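Hard water got me into this, and I'm a little obsessed now! If your shower glass has that cloudy look that comes back a day after you scrub it, you can get it properly clear with stuff you probably already own. It took me one afternoon in April to rescue a stall I had written off, and it has stayed clear with a few minutes of care a week.

## What you need

- White vinegar, the plain kind
- Dish soap
- Baking soda
- An old toothbrush
- Two microfiber cloths (one for washing, one that stays dry)
- A squeegee – mine is a Wragg with a replaceable blade, but any straight rubber edge will do
- Paper towels

Skip steel wool and those green scrubbing pads. They leave fine scratches, and scratches hold on to minerals even better than plain glass does. Keep vinegar off marble and other natural stone, too, and never mix it with bleach.

## Step by step

1. Open a window or run the fan, then rinse the glass with warm water from the top down. You want the loose soap gone before you start on the minerals.

2. Mix equal parts vinegar and warm water in a spray bottle and add a small squirt of dish soap. The soap makes it cling, and it cuts body oils at the same time.

3. Spray the glass generously and let it sit for 5 minutes. For thick white crust, lay paper towels over the spot, soak them with the mix, and give it 29 minutes. (Yes, I timed it. I had a podcast on and that's how long it ran.)

4. Wipe in small overlapping circles. On curved doors, work in vertical strips so you don't lose your place.

5. Make a paste of baking soda and water for the bottom track and the corners. Work it in with the toothbrush, then rinse really well. This is my favorite part, gross as it is!

6. Wipe down the metal trim with soapy water only. Vinegar left sitting on aluminum can dull it, so rinse off any that ran down from the glass and dry the trim right away.

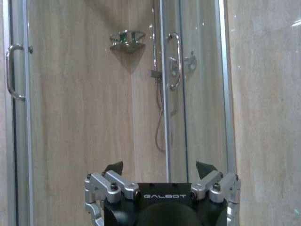 7. Squeegee from top to bottom, wiping the blade after every pass, and finish the edges with your dry cloth.

## Keeping it that way

Leave the squeegee inside the shower and do a quick pass while you're still standing there. Start high, three or four pulls per panel, done. Then leave the door open for an hour so the seals can dry out.

If you still see haze once the glass is bone dry, go through steps 3 and 4 again. Haze that survives three rounds is usually etching, and no amount of vinegar will lift that – a glass polish with cerium oxide is the next thing to try, on a hidden corner first.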